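Consumer Behavior, Unit 6: Why we keep stuff
Notes by Ruth Grajales, updated 28 Apr 2018

Okay, so last time we got as far as the endowment effect and then ran out of clock. Quick recap for anyone who missed it: people ask more money for a thing they own than they'd pay to get the same thing. The classic version uses coffee mugs. You hand mugs to half the room, let them trade, and far fewer mugs change hands than the textbook says should. I love this one because you can run it in any classroom with a box of cheap mugs and it nearly always works.

What I want to add this week is attachment. Owning something is one part of it. Having a feeling about it is another, and the two get mixed up in the readings all the time (the Kaplan chapter is the worst offender, so read it with a pencil in your hand).

Think about a stuffed animal. As a product it's cloth and filling, and the resale price drops to almost nothing once a kid has dragged it through a couple of summers. Now try offering the kid a brand new one in exchange. Good luck!
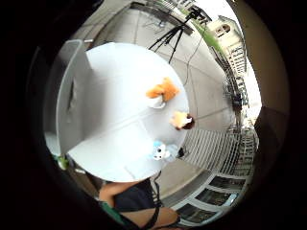

Three kinds of value

I use these words all term, so please get them straight now.

Exchange value: what somebody else would give you for it.
Use value: what it does for you. A coat keeps you warm, a bin holds things.
Sentimental value: what you'd lose if it were swapped for an identical copy. If the copy would be just as good, there isn't any.

That last test is the one I'd like you to remember for the exam. Heloísa Seixas asked in section whether a signed book counts. I went back and forth on that and I still think it depends on who signed it and whether you were standing there at the time. We can fight about it again on the discussion board.

The Etmont survey

You'll find this in the packet after the Urnedgate case. Etmont is a secondhand store that asked 888 customers why they had finally let go of something. Albane Hoarau and Jitendra Sisodia wrote it up. The most common answer was space, which surprised me a little, I was betting on money. People who were moving gave things away faster and asked for less. People sorting through a parent's house were much slower, and a good number of them came back to the store later to buy something back.

Watch out for one thing when you cite it: everybody in that survey had already let go. The people who kept everything never walked in the door, so it can't tell you how common keeping is.

Storage is the quiet part of all this. A bin lets you put off deciding, and putting off deciding costs almost nothing per day.

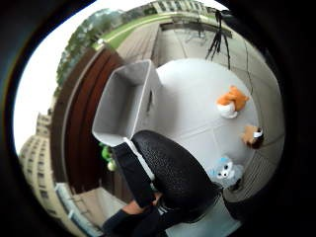 Fig. 2. Soft toys and an open storage bin.

For section: pick one object you'd refuse to sell for $60 and would refuse to sell for $80 too. Write one page on which kind of value is doing the work. Noémie Besnard is grading these, so send them to her and copy me. Chapter 4 is optional but it's short and pretty funny.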